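Ticket: Blog comments and posts truncated after migration, Urdu text affected
Project: Trillo (hosted publishing for independent bloggers and rights groups)
Opened: March 26, 2018
Status: Resolved, monitoring

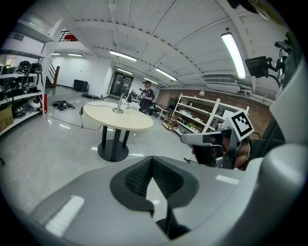
Hand-held gripper with marker on top, second unit in the foreground.

Reported problem
The publisher of the Adow blog reports that posts on detentions and press freedom are cut short on the public site. The full text shows in the editor. English posts display correctly. Urdu posts stop partway through the summary, and some end in a question mark inside a black diamond. Reader comments in Urdu show the same fault.

Environment
Site moved from the old Flivano server to the Rahman cluster in October. Database imported from a dump file. Theme unchanged. No plugins added after the move.

Steps taken
1. Cleared page cache and reloaded. No change.
2. Switched to the default theme on a staging copy. No change, so the theme is ruled out.
3. Compared 13 affected posts with the backup. Body text is complete in both. Only the summary field is short.
4. Checked the column definition. The summary field on Flivano was a text type. On Rahman it was created as a 255 byte field. Urdu letters take two bytes each in UTF-8, so a summary runs out at roughly half the length an English one would. Where the cut falls inside a letter, the browser shows the replacement character.
5. Checked the comments table. Same definition, same result.

Fix
Put the site in read-only mode. Changed both columns back to text, character set utf8mb4. Restored summaries and older comments from the Flivano backup, matching on post ID and comment ID. Rebuilt the search index. Read-only mode lifted.

Not recovered
Comments left after the move were cut when they were saved, and no full copy exists. The publisher has been told. These comments are still online as they stand – the publisher asked that they not be hidden, as several are replies to a public appeal.

Follow-up
Comment form now rejects anything over 2,000 characters with a visible message. Strict mode turned on for the Rahman database, so an oversized value returns an error and is not saved short.
Import script still needs a check that compares column types before loading. Moved to a separate ticket.
Publisher also asked whether author IP addresses were kept in the old access logs. They were – 2 log files remained on Flivano and have been deleted at the publisher's request.

Ticket stays open for replies until the next backup has been verified.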